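The woman who runs the night kitchen at the Herkham hostel has been feeding walkers on the Murkdale path for years, and she does it without a stove. The building lost its gas line in July and the owners never put it back. "People arrive at nine in the evening and they want something hot," she said. "They don't care how it got hot."

We talked at the long table while she peeled carrots. She started out working in a school cafeteria, then spent a season selling boots for Dridesport, and took the hostel job when the shop closed.
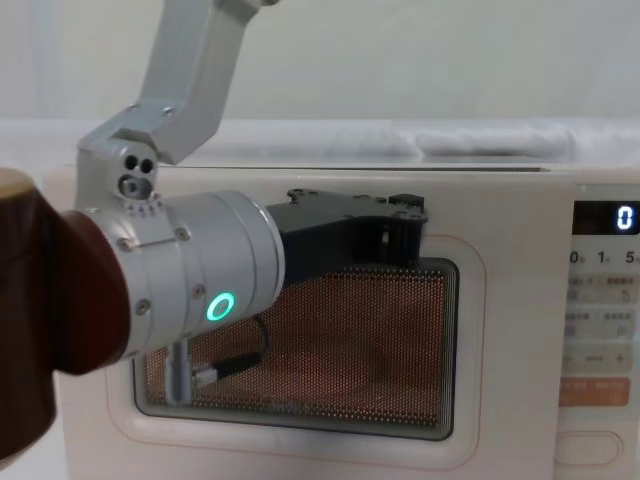 Potatoes are what she gets asked about most. She buys them small, pricks them with a fork and cooks them with a spoonful of water under a plate. A plain white microwave oven is all the recipe calls for, and she has little patience for guests who tell her a potato needs an hour in a real oven. "It needs salt," she said. "After that we can talk."

Her portions are written on a card taped inside the cupboard: 300 grams of potatoes for one walker, 600 for two. She no longer looks at it. The busiest evening she can remember had 41 people at the table, and she fed them in shifts — soup first, then whatever came out next.

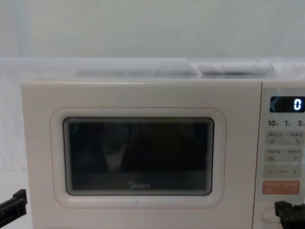 *Walkers' Kitchen, Murkdale Path Club*

She learned the soup from a cook in Luik, where she spent one winter. It is leeks, potato, stock and a lot of pepper. The cook made it in a pot the size of a bathtub, and she had to work out how to make it in bowls. "The first ones boiled over," she said. "You fill it halfway. I cleaned up a lot of soup before I learned that."

I asked what she would do with more money. The club's food budget for the season is 1425, and she spends most of it on vegetables, rice and coffee. She said she would buy better coffee.

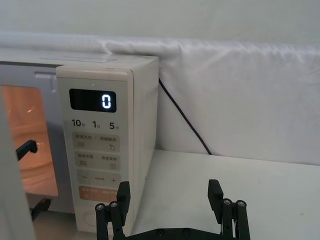
She would also like a second sink. Washing up takes longer than cooking, and guests tend to leave their bowls in a stack and go to bed. She has put up a sign about it. Some of them read it.

Rice is the one thing she still finds hard. It comes out well for four people and badly for ten, and she has tried soaking it, rinsing it and resting it under a towel. These days she makes it in the afternoon and warms it up later with a little butter.

She plans to stay through next season. The carrots were done by then, and she asked me to pass the onions.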